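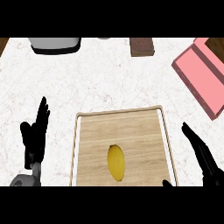 Slide 2 - The kitchen counter

Good evening, everybody, and thank you for coming out on a Thursday. (Pause for coats and chairs.) This is the simulated counter I've been living with since September, one yellow fruit on a wooden tray and a black hand on either side of it. All the marble is free, which I can't say for anything else in my garage.

Say hello to Teresa Kavanagh here - she lent me the bench space at Tully and put up with a lot of muttering.

Explain why I practice on the computer first. My real arms, the Plonora pair, are built from printed parts and take me a whole evening to fix when a finger snaps. In the simulator I press one key and start over. I ran 581 tries at lifting before I bolted anything down at home, and I'd do it that way again.

Talk about the tray. You want both hands to come in from the sides and stay clear of the rim until you're ready. I spent weeks on that, and Everaldo Xavier finally got me to slow the wrists down to 50 percent for the last bit of the reach. Ask him about it at the break, he tells it better.

Mention the far side too: the pink box, the brown block, the gray thing with the black base. They sit well back, so there's a nice open stretch to work in. My real bench has never looked like that!

Slide 3 - What it cost

Go slowly, people like to write this down. Motors first, then the power supply, then the 7 spare fingers. Hand the sample finger to the front row and remember to get it back from Tadhg.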